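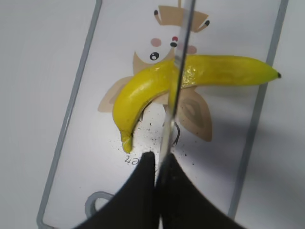 Cornemton Opens Equipment Planning Program for First-Time Robot Buyers

New service helps small food packers and kitchens work out what a robot arm will really cost before they sign for one

CORNEMTON, November – Punent, the equipment planning firm that has spent its whole life helping modest-sized businesses buy machines they can live with, is delighted to announce the opening of its Robot Buyer's Program at its Cornemton workshop. The program is meant for owners and managers who have been thinking about a robot arm for picking, sorting or packing, perhaps for several years now, and who would like to sit down with somebody patient and go through the numbers before any money leaves the building.

Enrollment is open now for the first group of 4 businesses. Each will spend time with Punent's planning staff, bring in a list of the items they handle every day, and try a small arm and gripper on stand-in objects at a tabletop station. Toy fruit is the usual starting point. It keeps its shape through a long afternoon of practice, and a banana, with that awkward curve, gives a two-fingered gripper plenty to think about!

"People come to us with a catalog page folded over and a price circled, and we're always happy to see them, because it means they're serious," said Sang Dương, who leads the program. "But the circled price is the arm. It doesn't cover the fingers, the mounting, the table it stands on, the camera, the spare parts, or the weeks when your best packer is learning to run it and isn't packing. We'd like folks to see all of that on one sheet of paper, with a cup of coffee, while it's still just a sheet of paper."

That sheet of paper has grown into the heart of the program. Punent calls it the Balier worksheet, after the street where the firm had its first office, and it walks a buyer through the purchase itself, installation, training, yearly upkeep and the day when the machine will need replacing. The current version has 383 line items, a good many of which most businesses will be able to cross out in the first hour. The ones that remain tend to be the ones worth talking over, such as whether the floor near the packing line has a suitable outlet, or who will be called when a gripper finger wears down in the middle of a holiday order.

Participants will also get help deciding between buying outright, leasing, and waiting another year. Punent does not sell robots and takes no commission from those who do, so a recommendation to wait is given as gladly as any other.

"We had a bakery owner here in the spring who was all set to order two arms," Dương said. "We went through her busiest month and her slowest month, and she ended up leasing one and putting the rest toward a new conveyor she'd been needing for ages. She still sends us rolls, and we are very grateful for the rolls."

The workshop was fitted out with the help of Kovačević, a family-run machine shop that made the tables and mounting plates and has agreed to advise participants on adapting the benches they already own. The space covers 1614 square feet, with the practice stations along one side and a meeting room at the back where budgets can be spread out and argued over in comfort.

The fee for the full program is $1301 per business, and covers two members of staff, all workshop time, a printed and digital copy of the worksheet, and a follow-up call once the next budget year has begun. Businesses that have already purchased equipment and are now wondering how to plan for its upkeep are very welcome too, and may join for the second half only at a reduced fee.

Applicants are asked to send a short note describing what they pack or handle, how many people work on the line, and what they hope a machine might take off their hands. Rough notes are perfectly fine. Those who would like to look around first can drop in at the workshop any weekday morning from 9:30 a.m., when a member of the planning staff will be glad to show them a station and let them have a try at the controls.

About Punent

Punent advises small and medium-sized businesses on buying, budgeting for and replacing equipment. Its staff work with food packers, commercial kitchens, print shops and light manufacturers from the firm's workshop in Cornemton.

Media contact
Sang Dương, Robot Buyer's Program
Punent, Cornemton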